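Skorkholm Public Forum: Health and Public Services
Topic: Seasonal flu clinic, changes to opening arrangements

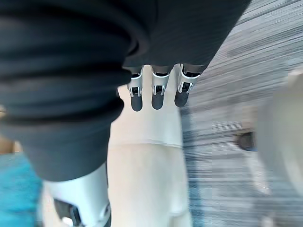

Dark gray fabric, close up, with gripper fingers below.

Stovus_Moderator
Posted October 24, 2012
Members are advised that the district health office has revised its plan for the seasonal flu clinics. Walk-in sessions at the Kultirlow Road center will end in February. After that, residents must book by telephone. The office has set aside 900 doses for the center. Please keep replies to the subject of the clinics.

ridgeway_tenant
The notice does not state whether residents of Sezer may continue to use the Kultirlow Road center. Our own clinic closed last winter, and the bus takes 21 minutes each way. I request that this be clarified before bookings open.

Stovus_Moderator
The published plan lists Sezer within the area served. No change has been announced.

PharmacyLane
I support the move to booking. Last season 267 people attended on the first day, and a number of older residents stood outside for most of the morning. An appointment system would treat them more fairly.

ridgeway_tenant
With respect, I do not agree. The telephone line is open 5 hours a day, and residents who work those hours cannot call. Walk-in sessions were the only practical choice for many households on our street.

northgate_parent
Both points have merit. Could the office keep one evening walk-in session each month? I submitted this request in writing and have received an acknowledgment but no decision.

PharmacyLane
One evening session would be acceptable, provided that doses are held back for those with appointments. Otherwise the supply may run short again.

ridgeway_tenant
I would want to see the number held back stated in the plan.

Stovus_Moderator
The questions on evening sessions and reserved doses have been forwarded to the district office. Any reply will be posted in this topic.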